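August, half past six. Took the new Prunel trolleybus in from Bayram again. The leaflet promises 17 minutes to the depot; I've yet to see it. We sat at the Sida junction while the poles came off the wire - twice - and the driver said nothing. 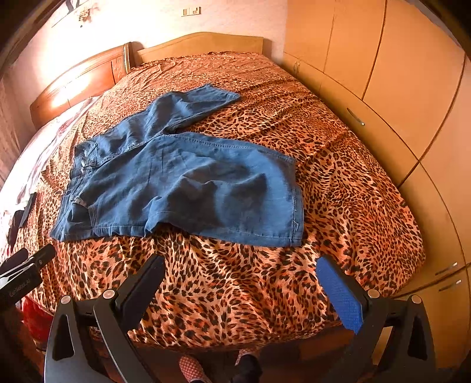
Denim shorts on the leopard sheet.

They say 1000 passengers a day on route 362. Counted how, I wonder? There were six of us this morning. Flonura built the batteries and swears they'll cover the gap by the bridge. I'll believe it in January.

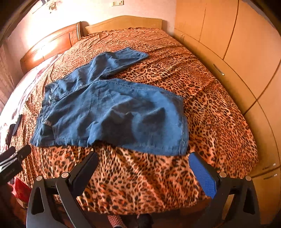 Blue denim on the big bed.

Walking home tomorrow.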